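别再给我发语音了

又是一条五十几秒的语音。点开，前面全是“那个”“嗯”“我想想啊”，重点在最后三秒：会议改到三点。三个字的事。

我在Wisik做排班，群里32个人，一天下来语音比字多。上个月在Nollholm那边出差，地铁里信号断断续续，一条语音听了6遍，还是没听清是“十号”还是“四号”。最后打电话问。那为什么不一开始就打电话？

有人说发语音亲切。亲切是对谁亲切？说的人省了力气，走着路、吃着饭，嘴一张就完了。听的人得找耳机，得找个没人的地方，得从头听到尾，中间走个神还要重来。时间没省下来，挪到别人头上去了。

转文字？试过。Debashish的口音，转出来“库存不够”变成“裤子不够”，底下还真有人回：什么裤子。笑完了，事情还是没办。 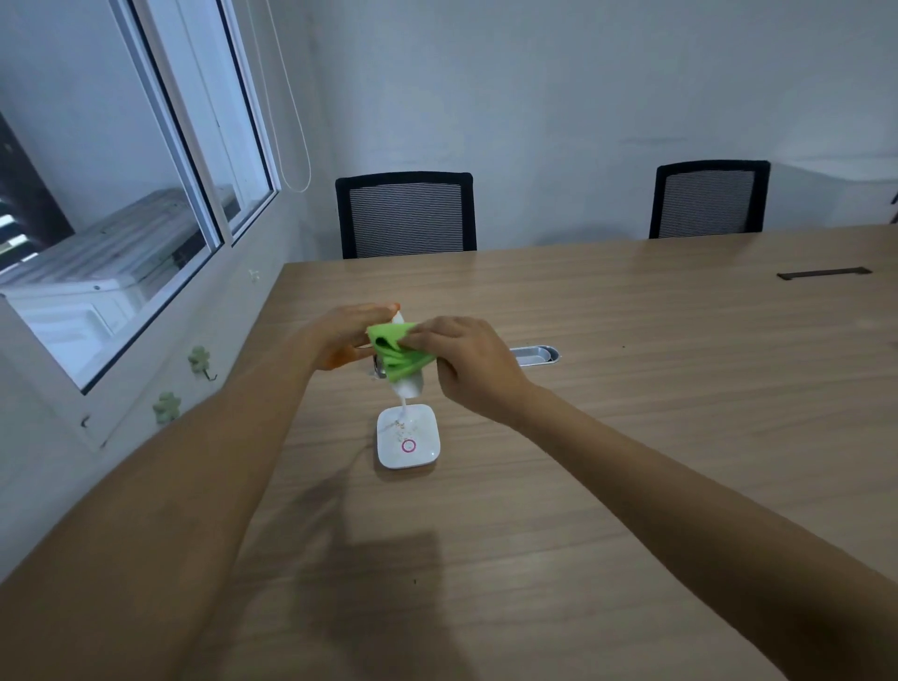

再说查找。打字的东西，搜一下就出来。语音呢，半个月后要核对一个数，280还是218，翻吧，一条一条点开听。七月初我就这么翻了一个中午，饭都凉了，翻到第100条左右放弃了，厚着脸皮又去问了一遍。

也不是说语音一概不行。我妈眼睛不好，打字慢，她发多长我都听。孩子睡前跟出差的爸爸说两句，那当然要听声音。Arne有一次手骨折，发了一个月语音，没人有意见。在再的是那些明明坐在电脑前面、键盘就在手底下的人。

所以我现在自己定了规矩：工作上的语音，超过十秒不听，回一句“麻烦打字”。得罪过人，Munshi那个项目的负责人两天没理我。后来他打字了，还分了段，写得挺清楚的嘛。

要是实在想说话，打电话。电话至少是两个人一起花时间，问一句答一句，当场就完了。语音是你对着我说完就走，剩下的我自己收拾。

刚写到这，手机又震了。四十七秒。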